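Magazine > Home & Workshop > Repair

The small motor on the table

April
By our repair correspondent
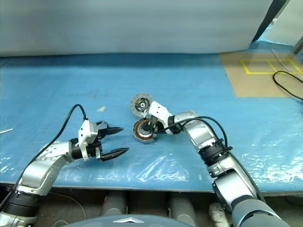 When I first moved to Stodness I did not know that a motor could be beautiful. In my parents' flat the motors were hidden inside things, and when the thing stopped we carried it down to the street. Then I rented a room above a repair shop called Wistent, and the smell of warm varnish came up through the floor, and one evening I went down to ask what it was. They showed me the inside of a fan. I have been going back ever since, usually on a Tuesday, when the shop stays open until 9.

Most people, if you ask them to draw a motor, will draw a box with a shaft coming out. The part I like best is the one which does not turn. It is called the stator, and the name only means that it stays still. It is a ring of metal with copper wire wound tightly inside it, coil beside coil, all of them pointing to the middle like slices of an orange. When current goes through the coils, they become magnets in turn, and they pull the other part, the rotor, round with them. I needed to hear this explanation perhaps four times before it stayed in my head. Now I explain it to my visitors, who are polite.

The copper is not bare, although it looks so. Each wire has a very thin coat of enamel, and this coat is all that keeps one turn of the wire from touching its neighbour. If you scratch it with a screwdriver the motor may still run for a month or a year, or it may not run at all. For this reason the first rule at Wistent is about the table and not about the tools. The table must be clean. Iron filings are the worst, for they go where the magnets are and they are very hard to get out again. A sheet of plastic over the table is a good habit. It costs little, it can be shaken out or thrown away, and you can see against it the small screw that you were going to lose.

I have tried other covers at home. Newspaper leaves dust. An old towel is soft, but the loose threads catch on everything, and I once spent a whole evening with tweezers pulling blue cotton out of a winding. Plastic does slide a little and it never lies flat after the first folding. I have stopped fighting with the creases.

The second rule is how to hold the part. A stator should be picked up by the outer rim, where there is only metal. Beginners put a finger through the middle, as if it were a doughnut, and then the finger rests on the coils and on the thin wires at the ends. Nothing happens, most times. But skin is a little salty and a little greasy, and the people downstairs can tell you long stories about green spots on copper. Hold the rim, and if you have to turn the part over, put it down first and take a new grip. Doing it in the air is how things fall.

What comes into the shop? Fans, in the warm months, and then pumps from garden ponds, a great many of them. Washing machines of the newer kind, where the motor is flat and wide and sits directly behind the drum. Children's scooters with the motor inside the wheel. Last winter there was a potter's wheel from a school at Stasell, which hummed but would not start, and when it was opened one of the coils was as brown as toast. This brown colour is easy to recognise once you have seen it. Healthy enamel has a clear, orange shine. Burnt enamel is dull and dark, and it has a smell which stays in your sleeves until you wash them, and sometimes after.

To rewind a burnt stator by hand is slow work. The old wire has to be cut and pulled out, the slots have to be cleaned, and new paper or plastic is put in them. Then you wind. A small fan motor can have up to 1000 turns in all, and you must keep the same pull on the wire from the first one to the last. If you are interrupted by the telephone you have to know where you were. In the shop they make a pencil mark on a card for every ten turns. I was allowed to wind 2 coils on the potter's wheel motor, and they were taken out again the next morning, kindly, while I was at my work.

It is fair to ask if all this is worth the money. Often it is not. A cheap fan costs less than the hour you would need to open it. The people at Wistent say this quite openly to the customers, and I think it is the reason why customers come back with the better things. An old pump with a good iron body deserves new copper. So does a tool which fits your hand, or a sewing machine which belonged to somebody.

If you would like to look inside a motor yourself, choose one that is already dead and has no plug on it any more. Take care with anything that has a large capacitor, a small can shape with two wires, as it can hold a charge after the machine is unplugged, and leave those to a person who knows how to empty it. Have a shallow dish for the screws. Make a drawing before you lift anything out, even a bad drawing, and write the colour of each wire beside it. My own drawings look like spiders. They have saved me many times.

Then, when the stator is out, take it by its rim and hold it near a window for a while. Look at how the wire crosses from one coil to the next, and where the ends come out, and if they are tied with string. In older motors the string is real cotton, knotted by hand, and the knots of one worker are different from the knots of another. I keep such a ring on my kitchen shelf between the tea and the salt. It came out of a ventilator from the bakery in Fang Street and it has 8 coils, still bright. I dust it with a soft brush on Sundays, from the outside in.

Related
A drawer for screws you cannot name
Which glue for which chair
The pond pump in winter
Learning to solder at the kitchen table
Stodness: the shops that still sharpen knives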